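The Last Ferry to Ashby

My grandmother kept the ferry timetable pinned inside the pantry door, next to the calendar from the feed store, and long after the ferry had stopped running she would still glance at it on her way to the flour. "Quarter past four," she'd say to the shelf, and then she would wipe her hands and put the kettle on, as if somebody might be coming up the hill from the landing with wet shoes and an appetite.

I was seven the summer I was sent to live with her in Pelonberg, and I believed in that ferry completely. I had a right to, I think. Every other thing she told me had proved to be so. She said the hens would lay again once the heat broke, and they did. She said the neighbor's dog only barked at hats, and I tested this with three of my grandfather's and found it perfectly sound. So when she said the ferry came over from Ashby at quarter past four, I packed myself a heel of bread and a jar of plum jam (no spoon, I hadn't thought that far ahead) and went down to meet it.

The landing was a good long walk for short legs, past the church and the old Relov cannery with its windows boarded up, and then down 63 stone steps that my grandfather had taught me to say out loud so I wouldn't hurry and fall. At the bottom there was a bench, a post with an iron ring in it, and a great deal of brown water going by. I sat down and ate my bread. I put my fingers in the jam. Quarter past four came and went, judging by the church bell, and I decided that the ferry must be having trouble with the current.

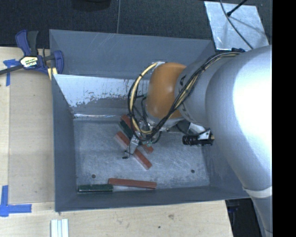
I went down again the next day, and the next, and by the end of that week my grandmother had stopped asking where the jam was going. She simply set out a jar after lunch, with a spoon beside it this time, and a cloth. I took along some company too, a few painted blocks from the box under the stairs, red ones and dark green ones like these, and I lined them up along the bench as passengers. The red ones were going home to Ashby and the green ones had only come to see them off, and there was a good deal of weeping and waving, all of which I had to do myself.

It must have been October, because the leaves were coming down the river in little rafts, when I found my grandmother already sitting there. She had her good coat on. She had moved the blocks over very carefully, without knocking any of them down, and left a space for me.

"Running late again," I told her, sitting down.

"It often did," she said.

We watched the water. After a while she began to tell me about the evening she had first come across, with one suitcase and a goose in a basket, and how the goose had gotten loose halfway over and a young man from the Pelonberg side had gone into the river after it in his Sunday trousers. He never did catch it. It swam ashore by itself and was waiting on the steps, very pleased, when they pulled him out. She laughed so hard telling it that she had to hold on to my sleeve.

I knew who the young man was. His hats were still in the hall.

The bell rang for five and it got cold, and she wrapped the jam jar in its cloth and put a red block in each of her coat pockets. I carried the rest. We went up the steps together, saying the numbers out loud, and somewhere past forty we lost our place and had to go back down and start over.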